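Talking Bins with Ha-rang Yeom

I got to Clidelano twenty minutes early because I'd allowed for traffic on McAlister Road and there wasn't any, so the first thing I learned about Ha-rang Yeom is that she eats her breakfast standing up at the shear. Toast, peanut butter, a paper towel spread out over the guard. She waved me in with the crust.

If you've been reading this blog for a while you know I have a thing for containers. I've done baskets, I've done the long post about drawer dividers (sorry), and last October I did tea chests. But I'd never talked to anybody who makes the plain metal kind, the open-topped sloping-sided bins you see under benches and never look at twice. A reader sent me Ha-rang's name after the tea chests and I wrote to her the same night.

She's been folding sheet metal for most of her working life, first in ductwork and then here, in a long low building she shares with Aidan Brophy. He does the cutting and most of the phone calls. The bins started as a way to use up offcuts from duct jobs.

"We had a stack of gray sheet in sizes you couldn't sell anybody," she told me. "Too big to throw out, and it bugged me every time I walked by. So I folded a couple of bins for our own scrap, and then the guy who came to pick up the scrap wanted one."

Did he pay for it?

"He gave me a crate of oranges. I should've asked for more, it was a good bin."

Last year they made 340 of them. She knows the number because Aidan writes every one in a ledger, a real paper one with a green spine, and she made him bring it over so I could see. His handwriting is beautiful, by the way. The bins have a name on the invoice, the Ristevar, which was the name of a boat Aidan's uncle almost bought. In the shop they're just "bigs" and "smalls," and there's a middle one that everybody calls the Tuesday, for reasons I asked about twice and never got to the bottom of.

I wanted to talk about the slope. Every bin she makes has walls that lean out as they go up, and I'd always figured it was so they'd stack for shipping.

"They do nest, sure. That's handy when we're sending them out. But I'd slope them anyway. You put things in a bin with straight walls and they get down along the side and stand there, and you can't get your fingers around them. With a slope there's room. You can get at the thing from the top and a little from the side."

She picked up a scrap of bar and dropped it into an empty small to show me. It clattered down the side and lay flat. She dropped it again and this time it stayed up, leaning in the corner, and she laughed out loud.

"Okay, so it doesn't always work. The corners are the corners. Anything long is going to find a corner and lean in it. I've tried rounder corners and they cost twice as much to make, and you know what, long things lean in those too."

I asked how you'd decide how steep to go. It seems like the sort of thing there'd be a chart for — and maybe there is, but she doesn't have it. She has a cardboard wedge with a coffee ring on it, hanging from a nail by the brake, and she sets the angle against that. It's been recut a few times. The original one was the flap of a cereal box.

"Too steep and you've got a box. Too shallow and you've got a tray, and things ride up over the edge when you shove the bin across a bench. I went back and forth on it for a whole winter. Aidan was ready to move out."

(Aidan, from across the room: "I had a bag packed.")

Then the rim, which is where I got a little carried away and had to be gently steered back. The rims on these bins are not perfect rectangles. Put one on a sheet of plywood, get your eye down near it, and you'll see that the sides wander a bit. I thought she might be touchy about that and I tried to bring it up nicely. She wasn't touchy at all.

"It's thin sheet and it's got four folds pulling on it. It moves. I could put a wire in the edge and it would come out dead straight, and we do that if somebody orders it, but then it's heavier and it's more money. For a bin! I check that it sits flat on its bottom and I check that the edge won't cut you. After that it can be whatever shape it wants."

She runs a bare thumb around every rim before it goes out. I watched her do four or five while we talked, not looking down, just going around and around, and once she stopped, went back half an inch and reached for the file.

"That's the job, right there. You can't see that one. Go ahead, feel it."

I could not feel it. I said I could.

We took a break around then because a delivery came, 200 sheets on a pallet, and everybody including me got drafted to move sawhorses. Hemi Lowther, who drives for the supplier, has one of her bins bolted behind his seat for straps and gloves. He told me it had been there since before the truck was repainted, and that the previous arrangement was "the floor."

When we sat down again (on upturned bigs, which are surprisingly comfortable for the first ten minutes) I asked her what people keep in them. I had a list of guesses and I was wrong on most of it. Firewood, yes. Potatoes, yes, though she'd like you to put some newspaper in first. A dog grooming place has a row of them. A lady two towns over starts tomatoes in hers and writes every spring to complain that there are no holes in the bottom.

And then there are the people who keep blocks in them, and these turned out to be her favorite customers and mine too. I'd guess we spent half the morning on blocks. She lights up! She keeps a mixed handful in a big on the end bench, chunky ones and long narrow ones, in a reddish brown and a dark green, and she uses them to think with whenever she's changing something about the shape.

"Blocks tell you everything about a bin. They're all different lengths, they've got flat sides, they don't roll. So wherever they end up, that's what your bin does to things. If I drop in a bunch of balls they all go to the middle and I've learned nothing."

Why two colors?

"So I can say to Aidan, look at the green one, and he looks at the green one. Before that we'd be standing there going, no, that one, no, the other one, behind the one that's next to it. We had a fight about it. It was a dumb fight."

I asked whether she ever puts in a lot of them, just fills the thing up.

"You learn more with a few. Fill it up and they hold each other in place. With a few in there, each one has to go someplace, and there's always one that goes up against the wall and one that lies down flat in the open like it's on vacation. The brown chunky one loves a corner. I don't know what it is about that block."

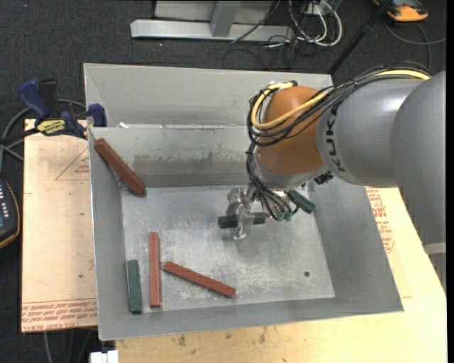
She also told me, and I wrote this down and underlined it, that most people buy a bin that's too deep. They picture everything they own inside it and they go up a size. Then whatever's at the bottom stays at the bottom. She'd sooner sell you two smalls, and she says so on the phone, and Aidan makes faces at her while she's saying it.

"If you can see the floor of it, you'll use what's in it. My own sewing stuff is in a small. My husband's fishing stuff is in a big and he buys the same lure over and over."

I confessed to her about the bin in my hall closet. It's an old enamel thing, nothing to do with her, and I honestly couldn't have told her what was in the lower half. She asked me how tall it was and I held my hand out at hip height, and she just shook her head.

Color came up as well. All of hers are left gray. She did a run in yellow one time for a nursery school, and Wiremu Kerslake, who used to do their painting before he moved north, talked her into a blue that she still regrets.

"It was a nice blue. But then it's a blue bin, and you go in the room and say, oh, a blue bin. With gray you see what's in it. Green things look really green. Brown looks warm. And it scratches and you don't care."

They do scratch. The one on the end bench has marks going every which way across the bottom and up the sides, and she told me she likes it better than the new ones. I asked if I could buy it. No.

I did ask about prices, because you always write in and ask me. She'd like me not to print them, since the sheet goes up and down and she gets calls from people holding an old number. What I can tell you is that she won't do fewer than three at a time for an odd size, that the regular sizes are usually sitting there on the shelf, and that if you drive over yourself she'll let you pick through the stack and feel the rims. Bring a blanket for the trunk, they rattle like crazy. Mine rattled the whole way home down McAlister Road and I had the radio up as far as it would go.

(Two smalls. I went in for a big.)

A few of you asked me to find out about lids. There are no lids. Xolani Rampersad, who helps out with the folding on Saturdays, made one as a joke and it's on the wall with a clock in it. I asked Ha-rang if she'd ever consider doing them properly and she thought about it for longer than I expected, thumb going around the edge of a small.

"People put things on top of lids," she said. "Then you've got a table."

She had a duct job to get to after that, and Aidan needed the ledger back. I've emptied the hall closet since. There were eleven umbrellas' worth of broken umbrella in the bottom of that enamel bin, plus the good flashlight, and the smalls are on the shelf now where I can see down into both of them.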